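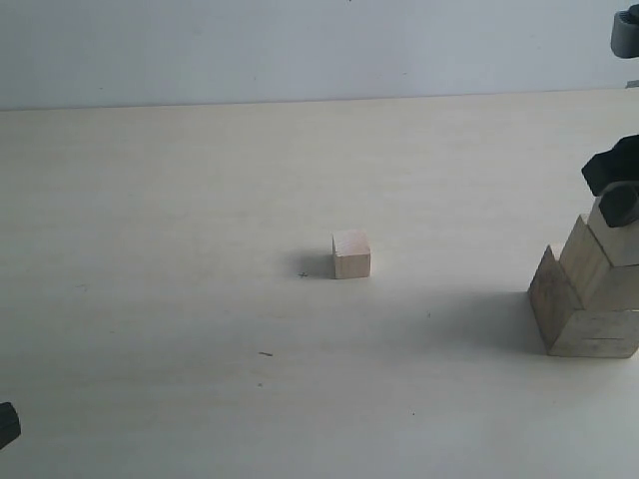
Ticket: Flenell stacking cell, right arm stopping at the stack
Site: Gurkholm
Raised by: Loan Châu
Picked up by: Abdelkrim Fawzy
Opened: 25th June

Fault
Right arm faults on force limit when it closes on the uppermost block. Left arm is fine. The stack ends up leaning and the cycle has to be cleared by hand. Error 14 on the pendant each time.

Log
LC: Restarted the controller, same fault on the next cycle. Gripper force was set to 400, put it back to 300. Still faults.

AF: Is the small cube being put on the cross on the table, or next to it?

LC: Next to it. The cross is just off to the left of the cube.

AF: Don't move the cross. Jog the right arm to the taught point above the stack and read me the height offset.

LC: Reads 11. The sheet from November says zero.

AF: Then the offset was saved into the wrong recipe. Load the Flikgate recipe, zero the offset, save, and re-teach the top point at slow speed. Check the finger screws while you are in there - one was slack last time.

LC: Screws tight. Offset zeroed and saved, re-teaching now.

Status: open, waiting for a full run before handover to Ashour.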